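About Us

Kendanlow Kitchenware Hire

Kendanlow supplies pots, pans, bowls and serving pieces on short-term hire to community kitchens, cooking schools, function halls and film crews. The business was started by Toàn Chu and Trinh Vi in a shed behind the Tranden Road shops and now operates from a single warehouse unit with a wash area, a drying area and a dispatch bench.

What we hold

The current catalogue lists 1,827 pieces. Of these, 506 are cookware (saucepans, stockpots, frypans, lids) and the remainder are bowls, plates, jugs and trays. Stainless steel is stocked in preference to aluminium or non-stick, as it tolerates repeated scouring and can be repolished in house. Bowls are plain white without bands or printing, so that a cracked one can be replaced without breaking up a set.

Glassware, cutlery and electrical appliances are not stocked. Customers who need them are referred to other hire firms on request.

How returns are handled

Items come back unwashed. This is included in the hire rate. Customers are asked to scrape out food and drain liquids before packing, and to keep lids with their pans.

On receipt, each crate is checked against its docket. Cookware is soaked, then washed by hand with a two-sided sponge. The soft side is used on polished surfaces. The scouring side is used on interior bases, and on exteriors only where there is burnt residue. Steel wool is not used on any item, as the scratches hold grease and dull the finish. Bowls are washed separately from pans to avoid grey metal marks on the glaze.

Sponges are replaced after 8 crates. Colour coding is not used, but sponges for pans and sponges for bowls are kept in separate tubs.

Inspection and grading

Washed pieces are graded before they return to the shelf. Grade 1 is suitable for display and photography. Grade 2 is suitable for general kitchen use. Pieces with a loose handle, a warped base or a chipped rim are withdrawn. Trinh Vi is responsible for grading and keeps the repair register.
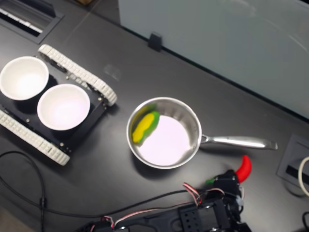 Long-handled stainless steel saucepan with sponge, and two white bowls.

Ordering

The minimum hire is 3 days. Standard packs are the Lương (family-style service, bowls and stockpots) and the Prono (teaching kitchens, one saucepan and two bowls per bench). Mixed orders are packed from the catalogue list. Pickup is from 7:30 am and returns are accepted until 4 pm. Delivery is available within the metropolitan area and is charged by crate.

The warehouse closes for stocktake in October. Returns due in that period are held over at no charge. Enquiries about breakages, long-term hire and catalogue additions go to Toàn Chu at the dispatch bench.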